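Alternate Shot

Alternate shot is a form of team golf in which two partners share one ball and take turns hitting it until it is holed. It is also known as foursomes, a name that refers to the four players who make up a match of two against two. The format is used in club championships, mixed-pairs days, and charity outings, and it has a devoted following among players who enjoy the suspense of walking up to a ball somebody else has hit.

Basic play

Before the round, the partners decide which of them will tee off on the odd-numbered holes and which on the even-numbered holes. From there the order is fixed. If one partner drives, the other plays the second shot, the first plays the third, and so on to the bottom of the cup. The player who holes the final putt may also be the one who tees off on the next hole, as the tee order never depends on who finished the last one.

Penalty strokes do not change the order of play. If a partner hits a tee shot into a pond, the other partner plays the next shot, with the penalty added to the score. A wrong turn costs the side the hole in match play, or two strokes in stroke play.

Each hole gets a single score for the pair, and this makes the card wonderfully simple to keep. It also makes the game fast! The partner who isn't driving can walk ahead and wait near the landing area, and a well-drilled pair can fly around a course.

History

Shared-ball matches go back to the early days of golf in Scotland, when a game between two pairs was a common way to settle a wager. In the small inland town of Ondov, the local club has played a pairs match every year from 1868 on, and its minute books are a treat for anyone who loves old golf. The entries record the side, the stakes (most often a supper), and the state of the greens, which were cut by sheep for the first several decades.

The Ondov match was played over 12 holes until the course was extended. Its best-known winner is Beryl Ellwood, who took the title with three different partners and later wrote a short handbook on the format, Your Ball, My Shot. The book is a delight, full of hand-drawn course maps and frank advice on how to apologize after a shank (once, briefly, and then never again until the clubhouse).

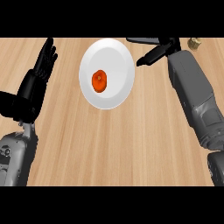
Do both partners have to play the same brand of ball in alternate shot?
Partners share whatever ball is in play on a hole, so the brand only becomes a question between holes. Under the usual rules a pair may switch to a different model on the next tee, unless the event has adopted a one-ball rule. Many pairs settle on one model for the whole round so that the feel around the greens stays the same.

Strategy

Much of the fun lies in the planning. The first decision is who takes the odd holes, and pairs study the card closely to make it. A long hitter is best placed on the longer driving holes, while a sharp iron player is a great asset on the par threes. At Tanasarn, a hilly course where three of the par threes fall on even holes, visiting pairs have been known to argue over the choice right through breakfast.

Ellwood's handbook urges players to think about the shot they are leaving behind. A lay-up to a favorite distance is only useful if it is the partner's favorite distance. On the greens, she recommends that whoever is putting next should help read the current putt, so that both players have already seen the slope if it slides past.

Variations

In Greensomes, both partners tee off on every hole, choose the better drive, and alternate from there. In Chapman, both drive, each plays the other's ball for the second shot, and then one ball is chosen and played in turn. Either one is a lovely way to bring newer golfers into the game.

A local twist called the Wakia is popular on the fall schedule at Ondov. The opposing side picks which drive must be used, which leads to some spectacular recoveries from the trees and a great deal of cheering from the gallery.

Tournaments

The Vukard Pairs, held each September at Tanasarn, is the largest event in the area given over entirely to alternate shot. The field is limited to 96 players, or 48 pairs, and the first groups go out at 7:30 a.m. Play runs over two days, with stroke play on the first and knockout matches on the second. The side that wins the final keeps the Vukard jug for a year and chooses the tee order for its opening match in the next event.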